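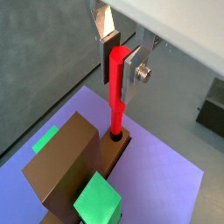

Red peg at the hole in the brown block

Stepped peg won't sit straight in the block - sand it or drill it?
Posted by altden_shop, Mar 4, 2026

I'm putting together a peg and block set. The red peg is wide at the top with a beveled edge, then steps down to a slimmer round shaft. The shaft is meant to drop into the hole near the end of the narrow brown block until the shoulder stops it. Before I painted everything it went in fine. Now it starts, goes in a little way and binds, and if I push it the peg ends up leaning. I have 5 more blocks to drill and would like to get this right first. Do I take material off the peg or open up the hole? The block is painted brown, two coats, and I don't want to redo it.

Echeverri
Work on the hole first. Paint builds up at the rim and a bit down the wall, and two coats on the block plus whatever is on the peg will use up a close fit. Wrap 241 grit (or whatever you have near that) on a dowel thinner than the hole and turn it by hand, a few turns at a time. Blow out the dust and try the peg again. Then break the edge of the hole very lightly so the tip can find its way in. Leave the shaft alone until you have done that, since a peg that has been sanded unevenly will lean in every hole you make.

If it still leans once the paint is off, check that the hole is square to the top of the block. Stand a straight rod in it and hold a small square next to it on 2 sides. A crooked hole can't be sanded straight. Make a new block.

For the other blocks, drill a test hole in scrap, paint it the same way, let it dry for a few days and try the peg in that.

drondora
Candle wax on the shaft. Works for drawers too.

flastent414
Agree about the paint. I had the same thing with a set I made in December and ended up plugging the holes with bits of foam before painting - pull them out while the paint is still soft or they tear the edge. Also put a mat under the block when you test. Mine used to slide on the bare table and I blamed the fit for it.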